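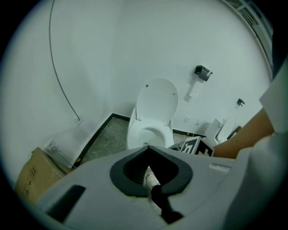
Why does the bill go up in a month when the house stood empty, a reader in Findon wrote to ask, and why does the water company answer by telling me to check my own plumbing?

The question was passed on to a metering engineer at Lazarević, the contractor that reads and maintains the district's water meters. The engineer agreed to an interview on the condition that it deal with measurement and leave tariffs to the utility.

The engineer's first point was that the bill is a poor instrument for finding anything. A quarterly statement gives one volume for the whole period. A leak that ran for a week and a leak that ran for the full quarter at a lower rate can produce the same total. "People send me a bill and ask what went wrong in it," the engineer said. "I can tell them the house used more. The meter face tells me a good deal more than that in an hour."

Findon has 2,051 metered connections. Most of them carry a mechanical meter with a rotating piston, read by a radio unit clipped to the register. The unit sends a reading at fixed intervals, and the readings are stored in a program called Pekby, which the utility bought to replace hand-kept route books. Pekby looks at each connection between midnight and dawn and records the lowest flow it sees in any interval. In an ordinary household that figure should reach zero at some point in the night. Where it doesn't, the connection goes on a list.

"The night minimum is the only number I look at first," the engineer said. "Total use depends on how many people live there, whether they have a garden, whether someone has relatives staying. At three in the morning most of that drops out. What remains is a leak, a softener regenerating, an ice maker, or somebody on night shift. The last three stop eventually. A leak doesn't."

Asked where such leaks usually are, the engineer gave the order in which they are found on site visits: toilet tanks, then outdoor faucets, then the pressure relief line on the water heater, then the buried service pipe. The buried pipe is the one homeowners tend to suspect, and it is the most expensive to investigate, so the engineer prefers that it be considered last. A shutoff test separates it from the rest. With the house valve closed and everything else left alone, a meter that keeps turning is measuring water lost between the meter and the valve. A meter that stops puts the fault indoors.

The test is simple but is often done badly. Old gate valves do not always close fully, and a valve that passes a little water will make an indoor leak look like a buried one. The engineer opens a kitchen faucet after closing the valve and waits for it to run dry before trusting the result. "If it's still dribbling after a few minutes, the valve is letting by and the test is void. Fix the valve first. People have dug up driveways over a bad gate valve."

For tank leaks the usual method is food coloring. A few drops go in the tank and the bowl is checked later for color. Published instructions differ on the waiting time. The engineer uses 45 minutes and asks that nobody flush during it. Shorter waits will catch a badly seated flapper, but a worn one can pass water slowly enough that nothing shows at first. The other tank fault, a fill valve set too high, will not show with coloring at the bottom of the tank until the dyed water mixes and reaches the overflow tube. For that one the engineer takes the lid off the tank and looks at the level against the top of the tube.

There is also the matter of what a meter cannot see. Every meter has a starting flow, below which water passes without moving the register. On a new piston meter it is very low. It rises as the piston wears and as grit scores the chamber, so an old meter tends to under-read slow leaks. Replacing the meter then makes the bill go up, and the customer concludes that the new meter is fast.

"I get that complaint after every replacement round," the engineer said. "I take the old meter back to the bench and run it at low flow next to a reference. Usually it's slow. I have never persuaded anyone with the bench sheet. They want to know why they should pay for water they weren't paying for last year, and as a question about money I can see their side of it."

Part of Findon has been moved to ultrasonic meters from Fiteo. These have no moving parts and a lower starting flow, and they report flow rate directly as well as volume. The engineer had 2 reservations about them. The first is air. A pocket of air in the pipe interrupts the signal, and after a main has been drained for repair the meters can log error flags until the lines are flushed. The second is the battery, which is sealed in, so that when it fails the whole unit has to be changed. The mechanical meters allow the radio to be replaced while the body stays in the line.

On the reader's bill in particular, the engineer would not guess at a cause but set out what could be ruled out. An estimated reading comes first. If the radio unit failed for part of the quarter, the utility fills the gap from the same quarter a year earlier, when the house may have been occupied, and the statement should carry the letter E beside the reading. If the letter is there, the next actual reading will correct it. If it isn't, the reader can ask for the night minimum for the months in question. The utility holds that figure and will give it out on request, though the form doesn't mention it.

The engineer also suggested writing down the register digits, including the red ones, on leaving the house and again on return. Closing the valve before leaving is better still, provided it does close. In houses with fire sprinklers on the same supply, or with certain types of boiler, the valve should be left open unless the installer has said otherwise.

Asked whether the utility could send an alert when the night minimum stays above zero, the engineer said Pekby has the function and that it was switched on in September for a trial on the Fiteo meters only. It currently sends its notices to the operations desk. Someone there goes through them in the morning, removes the known night users and writes to the rest by post.

"By the time the letter arrives it's about a week old," the engineer said. "I've asked for text messages. The numbers are in the billing system and the meters are in Pekby, and the 2 systems match customers by different fields. That is where it stands."

Readers with an unexplained bill can request a meter check through the utility's service desk. The engineer asks that the cover of the meter pit be cleared of soil and parked cars before the visit.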